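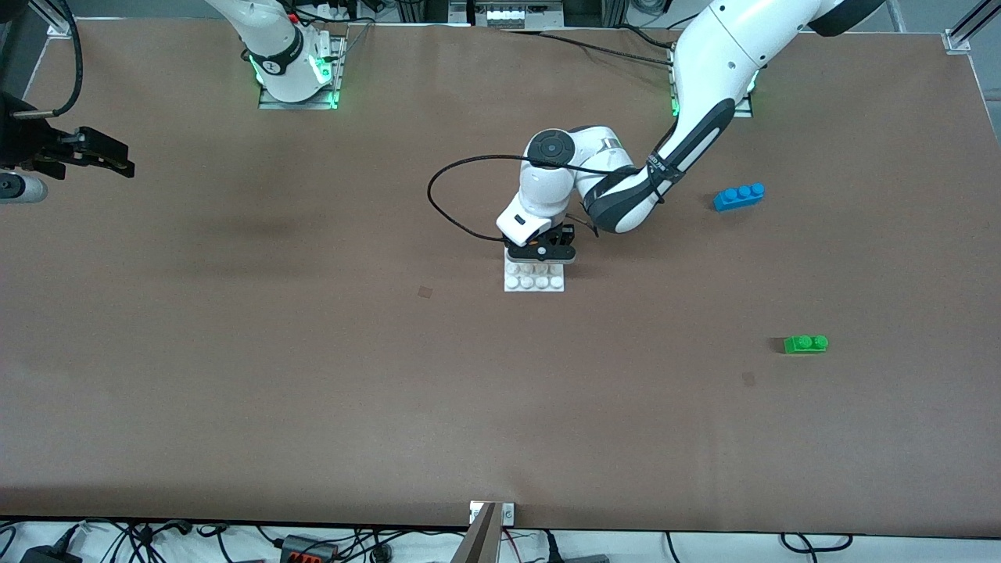
Dos brazos sobre la mesa y tres piezas de construcción: placa blanca, ladrillo azul y ladrillo verde.

¿Puede ya una máquina recoger los juguetes de los niños?
Preguntado por Štěpánka Sokol el 3 de agosto

Buenos días a todos. Disculpen mi español, lo aprendí de adulta.

Llevo una ludoteca pequeña y cada tarde pierdo bastante tiempo en separar piezas de construcción por color y tamaño. Tengo 15 cajas y las piezas vuelven siempre mezcladas. En mayo pregunté a la empresa Trenlow si existe un aparato para esta tarea y me contestaron que "pronto", sin más explicación. Quisiera saber si hoy es posible comprar algo que lo haga, o si debo olvidar la idea. No necesito que sea rápido, puede trabajar de noche. Sí necesito que no rompa las piezas y que yo lo pueda manejar sin ser técnica.

3 respuestas

Tamara Dumitrescu
Depende de cómo están las piezas. Si están separadas y planas sobre una mesa, como en la foto, un brazo con pinza puede cogerlas bastante bien. El problema es la caja llena: las piezas se tapan unas a otras, algunas están de lado y otras todavía encajadas entre sí. Desmontar dos piezas pegadas es mucho más difícil que levantar una suelta.
Las placas finas también dan trabajo, porque la pinza tiene poco borde para agarrar y los dedos llegan casi hasta la mesa. Yo trabajé dos años en un taller donde clasificábamos tapones de plástico y al final usamos una cinta con cribas para el tamaño - el color lo mirábamos nosotros. Para usted probaría primero un juego de cribas. No separa colores, pero quita la mitad del trabajo.

Přemysl Doležal
No. Mi cuñado pidió presupuesto a Plarberg y se rió.

Phyllis Ashworth
Estoy de acuerdo con Tamara, solo añado una cosa sobre el precio. No cuente solamente el brazo: también la mesa, las cámaras, los cables y una persona que lo ajuste cuando algo cambia de sitio. A mí me pidieron 1165 euros solo por la instalación, y era para una tarea más sencilla, pasar botes de una bandeja a otra.

Comentario de Štěpánka Sokol: Muchas gracias. Voy a probar las cribas con 2 cajas y escribiré el resultado. ¿Alguien sabe qué medida de agujero conviene para los ladrillos más pequeños?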